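Ticket 2974: Sorter block, shapes binding in top face
Product line: Trellik early-years set, red block, nine-hole
Reported by: Rultell nursery supply, returns desk
Assigned to: Tanveer Khattak
Status: Resolved, one item carried over
Priority: Normal

Reported problem

Customer states that several of the loose shapes will not pass through the block without force. The star is named in the report. The trefoil piece is described as "tight, then stuck." No breakage. Customer returned the block, the full set of shapes and the black holder in one carton. Original packaging not included.

Initial check, Friday 9:40

Block cleaned with a dry brush and inspected under the bench lamp. No cracks, no burrs on the top edges of the holes. Stood the block on the surface plate, no rock. All shapes tried by hand, in the orientation given on the instruction card.

Large circle: drops freely.
Center circle: drops freely.
Oval: drops freely.
Small rectangle: drops freely.
Arch: drops with light push.
Paired slots, back row: drops freely.
Paired notches, middle row: drops with light push.
Star: stops at half depth.
Trefoil: stops just below the top face.

Fault confirmed on two positions. Light push is within the acceptance limit for this product, so the arch and the notches were not pursued.

Step 1. Swap the shapes

Took a star and a trefoil from stock (Procházka batch, same drawing revision) and tried them in the returned block. Both dropped freely. Tried the customer's star and trefoil in a stock block. Both stopped at the same depth as before. The fault follows the shapes. The block is not the cause.

Step 2. Measure the shapes

Customer's star is oversize across the points. Customer's trefoil is oversize on one lobe only. Under magnification both show a thin raised line along the side where the coating has pooled and set. The line on the star runs along two adjacent points. On the trefoil it sits on the outer curve of the oversize lobe, and it can be felt with a fingernail.

Step 3. Remove the line

Wet sanded with 1,000 grit on a flat backing, raised line only, coated faces left alone. 200 grit was tried first on a scrap piece and cuts through the coating too quickly. Do not use it for this job. Pieces wiped down and left on the rack until after lunch.

Step 4. Retest, Friday 2:15

Star drops freely in all five rotations. Trefoil drops freely in all three. Repeated in the stock block with the same result. Remaining shapes rechecked, no change from the morning.

Holder

The report form has a second line reading "stand leans." The holder is the black L-shaped part with the curved upper edge on the back plate.
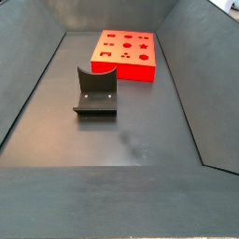
The two screws in the base plate, close to the upright, were checked with the torque driver. The left screw took a further quarter turn. The right screw was at specification. With both at specification the upright measures square to the base and the lean is gone. The threads are sound and no locking compound was added, as the drawing does not call for it.

Cause

Excess coating on two shapes, most likely from the dip stage at Takero. One under-tightened screw on the holder. The two faults are unrelated.

Related tickets

2551: trefoil binding, different customer, closed as "no fault found." The note says the shape was tested in one rotation only. Recommend reopening it and testing all three.

Actions

Return block, shapes and holder to customer. Label the carton "reworked."
Add rotation test for star and trefoil to the outgoing check sheet. Done, sheet reissued.
Send photographs of the raised line to Takero with a request to review drain time after dipping. Sent, awaiting reply.
Check remaining stock of the same coating batch. Open, carried over to T. Khattak for next week.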